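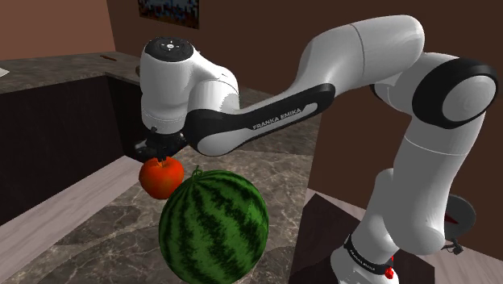
Skestport Fresh Produce Vouchers
Progress report to the Ghoneim Fund, second period

Summary

We were asked to say whether the voucher program is on track to be renewed at its current size. Our answer is that we do not know yet, and we doubt the numbers collected so far can settle it. The program is running. Vouchers are being printed, handed out and spent. Whether families in Skestport and Plitovville are eating more fruit and vegetables as a result is a separate matter, and the first report was too quick to treat the two as the same.

What was promised

The grant agreement set three targets for the year. We were to sign up 2,000 households across the two towns, keep at least 60 percent of them using vouchers from one month to the next, and show "a measurable increase in fresh produce intake." The last of these was our own wording in the application. We regret it. Nobody on the current staff can say how it was meant to be measured, and the application does not explain.

Sign-ups

At the end of December we had 1,873 households on the list. That is short of the target, though not by much, and on paper it looks like a success.

We have two reservations. The list counts every household that filled in a form, including those that never picked up a voucher book. It also counts some families twice. A parent might sign up at the Plitovville clinic in spring and again at the school in fall, with a slightly different spelling or a new phone number. We have started cleaning the list by hand and expect the real figure to be lower. The work is slow, and we would sooner give you no corrected number in this report than one we have to correct again.

Sign-ups in Skestport came mostly through the clinic and the library. In Plitovville nearly all of them came through the school, so older people living alone are thin on the ground there. The original plan named them as a priority group.

Vouchers used

Stores and market stalls returned 2,973 vouchers for payment during the period. Redemptions went up in each month but one, and the drop came when the Plitovville market was closed for road work on the square.

The rising line should be read with care. The period began in the lean part of the year and ran through the harvest months, when prices fall and stalls are full. People buy more produce in those months with or without our help. A fair comparison would need the same months from a year when there was no program, and the stores we asked either do not keep sales by category that far back or did not want to share them.

We also looked at what the vouchers were spent on, using the itemized receipts that the larger stores send in. Potatoes, onions, bananas and apples lead by a long way. Tomatoes and melons do well in summer and all but vanish after that. Leafy greens barely appear. There is nothing wrong with potatoes and onions, but these are the things most families were buying already. A voucher spent on them frees up cash for something else. That may well be a good outcome for a household that is short of money, and several families told us so plainly. It is not the outcome described in the grant agreement.

The 60 percent target

We cannot report on this one in the way the agreement asks. Vouchers carry a book number, but for the first part of the period the stalls were bundling them by the day and sending them in without a record of which book they came from. The previous report gave a repeat-use figure anyway. Having gone back through the working papers, we believe it was based on the Skestport supermarket alone, where customers were the easiest to track and the most regular. Please set that figure aside.

Stalls now write the book number on a tally sheet. Compliance is patchy. The sheets that come back from the covered market are usually complete, and the ones from the roadside stalls usually are not. Stallholders are doing this for free on busy mornings and we have little standing to complain.

Cooking sessions

The agreement included evening cooking sessions at both sites. Skestport has held its sessions as planned. Attendance was fair at the start and then fell to a small group of regulars, most of whom could already cook very well and came for the company. They rate the sessions highly. We do not think high ratings from people who did not need teaching tell you much.

Plitovville stopped its sessions after the second month. The hall kitchen has two working burners and the start time of 5:30 p.m. clashed with the last bus. We propose to leave them stopped and move the money elsewhere.

The Nillham survey

Nillham Research was hired to survey participating households by mail. Their draft says that a large majority report eating "more" or "much more" produce than before joining. We have asked them to hold off on publishing it for three reasons. The response rate was low, and those who answered are likely to be the keenest. The form arrived in the same envelope as the new voucher book, and more than one person assumed that the answers would affect whether they got another. And it asked people to recall how they ate the year before, which few of us could do with any accuracy.

Nillham disagrees with us on the second point and says the cover letter was clear. We have read the cover letter and think it was clear to people who read cover letters.

Spending

Spending is under budget. Most of the gap comes from the canceled sessions and from vouchers that were issued and not used. Printing cost more than planned after the first books turned out to be easy to photocopy. We found a handful of copies, paid the stalls for them, and switched to a numbered paper stock.

Requests

We ask the Fund to agree to the following.

Drop the intake target, or pay for a proper measure of it. A food diary kept by a small group of households over two seasons would tell us more than another mailed survey to everyone.

Let the unspent session money go toward deliveries for older residents in Plitovville — a group we have so far mostly missed.

Hold the decision on renewal until the cleaned household list and one full quarter of tally sheets are in. We understand that the Fund's calendar makes this awkward. If a decision has to be made sooner, we would ask for a short extension at the present level. We would not support expanding to a third town on the evidence we have.

The cleaned list will be sent separately once it is done. Copies of the tally sheets are held at the Skestport office and can be seen there on request.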